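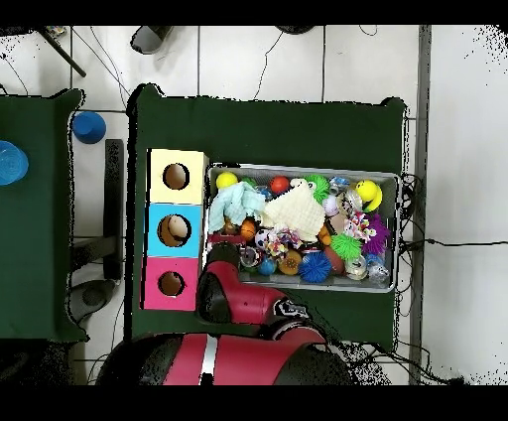 **Paid part-time work: robot teaching operators (remote control and by hand)**

Clundico is taking on 33 operators for the Femden project, starting in September. The work is at our Stallwood site, on the second floor of the Pietrzak building. You don't need a technical background. You do need patience, steady hands and the ability to sit or stand at a station for a full session.

**What the job is**

You will show a robot arm how to do simple tabletop jobs. Most of the time you drive the arm by remote control and watch the table through a camera view. On some days you take hold of the arm and move it through the task by hand. Each run is recorded from start to finish, and the recordings are used to train the arm to do the task without an operator.

The first set of tasks is toy sorting. A metal tray of mixed toys sits on a cloth-covered table, next to three boxes with a round hole in the top of each. You get a short written instruction such as "put the orange ball in the pink box" and carry it out in one smooth try. Then you mark the run as good or bad, mix up the tray and go again. If you drop the toy, mark the run as bad and keep going - we keep those too.

The toys are packed close together and some lie partly under cloths, so picking one out without dragging three others along takes practice. Spiky balls are easier to grip than shiny ones. New operators usually find the wrist the hardest part to control.

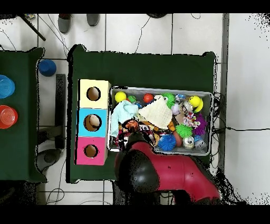
*Toy sorting station with the gripper over the tray, Stallwood.*

The project needs 2,475 good runs of this task before we move on to the next one, folding small cloths. Operators on the toy task may be moved to the cloth task partway through their contract.

**Hours and pay**

- Sessions are four hours, morning or afternoon, Monday through Friday
- Three sessions a week at minimum, 5 at most
- $465 a week for operators working 5 sessions, paid every second week; fewer sessions are paid at the same rate per session
- Training is two sessions and is paid
- A 10-minute break each hour, which you must take

**You should**

- be 18 or older and allowed to work in the US
- have normal or corrected vision and be able to tell colors apart
- be able to use both hands for the controls
- be comfortable repeating the same task many times
- be able to read short instructions in English

Experience with game controllers, cranes, sewing machines or lab work is useful but not required. Left-handed operators are welcome, and the controls can be switched over.

**Please note**

The camera views can pick up the floor and whoever is standing close to the table. All operators sign a recording consent form before the first session. We don't record sound. Closed shoes are required in the station area, and long hair has to be tied back on days when you move the arm by hand.

**How to apply**

Send a short email with your name, the sessions you can work and any dates you can't make to the Femden hiring desk at Clundico. A resume is fine but we don't need a cover letter. Applicants who fit will be invited for a 30-minute tryout at one of the stations. Applications close July 12, 2019. Tryouts are held the week after, and everyone who comes to one will hear back by email either way.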